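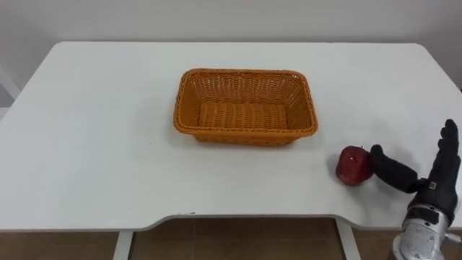

Figure 3. Right-hand side of the table: the hand with its thumb at the apple, basket at centre.

Section 3. Demonstrating the Zurka to visitors

This section is intended for staff who present the Zurka humanoid at open days and arranged visits. It should be read together with the safety section of the Sturnis host guide. The presenter must have completed host training before visitors are admitted.

3.1 Preparing the table

1. Wipe the tabletop and allow it to dry.
2. Place the basket near the middle of the table, with its long side facing the robot.
3. Place one apple to the right of the basket. Leave 200 mm of clear tabletop between the apple and the right-hand end.
4. Select "Table, fruit" on the Nutalach control screen and wait for the ready message.
5. Move the hand slowly towards the apple and confirm that the thumb can reach it.

Note: Use firm, undamaged fruit. The grip setting supplied with the Trindade visitor programme is not suitable for soft fruit such as plums or ripe pears.

Caution: Do not adjust the position of the apple by hand while the arm is enabled. Press Pause, wait for the arm to stop, and then reach in.

3.2 Positioning the robot and its cables
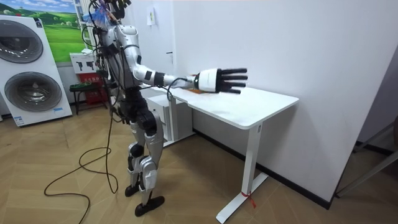
Reading time: 3 minutes

1. Stand the robot at the table with both feet flat on the floor.
2. Raise one arm over the tabletop, palm down and fingers open. The hand should be clear of the surface.
3. Check that the forearm cable hangs freely and does not catch on the table when the arm is extended.
4. Lay the power cable on the floor away from the visitors' side. Loose loops are acceptable provided that no one is required to step over them.
5. Mark the visitor line on the floor, 560 mm beyond the full reach of the arm.

Caution: Visitors must remain behind the line whenever the arm is enabled, including between demonstrations. Children must be accompanied by an adult.

3.3 During the visit

1. Introduce yourself and point out the emergency stop.
2. Announce each movement before it begins.
3. Run the programme no more than three times for each group, then return the arm to rest.
4. Take questions with the arm disabled.

Note: If the apple is dropped or pushed out of reach, end the run and begin again from 3.1, step 2. A failed attempt may be explained to visitors in plain terms and should be entered in the visit log.

Procedure approved by Killian Tanguy, 1 April 2021.

Sturnis Visitor Programme | Contact the host desk | © Sturnis 2021. All rights reserved. | Back to top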